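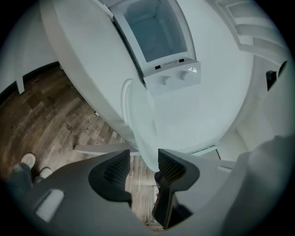 Ticket: no audio on the Wamwood live album stream, tracks 4 to 9
Opened by Onyekachi Jibrin, Dec 25, 2019. The band's live album plays fine through track 3 and then goes silent, though the timer keeps moving. I get the same thing on my phone and on the Reltum player in the laundry room. The volume on the player is a round knob much like the two white ones on the washer, and I have turned it all the way up with no change. Studio albums by the same band play normally.

Support reply 1
Thanks for the report. Please sign out of Reltum on both devices, clear the saved songs, and sign back in. Then play track 4 with the quality set to Standard and let us know the result.

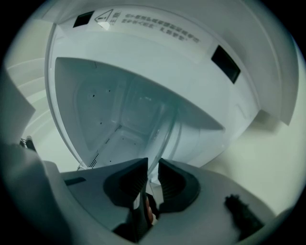 Customer update
Did that. Track 4 is still silent on Standard. On High it plays 76 seconds of the drum intro and stops. The singer never comes in. Tracks 5 to 9 have no sound on either setting.

Support reply 2
We checked the album files. The label, Villca, sent a new master of this concert in July, and tracks 4 to 9 were loaded with an empty left and right channel on Standard. The High version of track 4 was cut short. We have 109 reports on the same album.

Steps until the files are replaced:
1. Remove the album from your library.
2. Search for the older edition, marked "Standier Hall, first release."
3. Add that edition and download it again. It takes 300 MB.

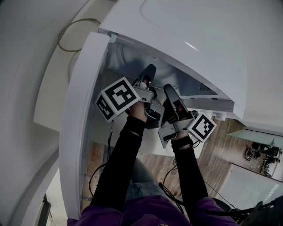
4. Play track 4 past the intro and check that the vocals come in.

Customer update
Older edition works, all tracks. The crowd noise is louder than I remember, but the songs are complete. Please leave this open until the new master is fixed.

Status: open, waiting on label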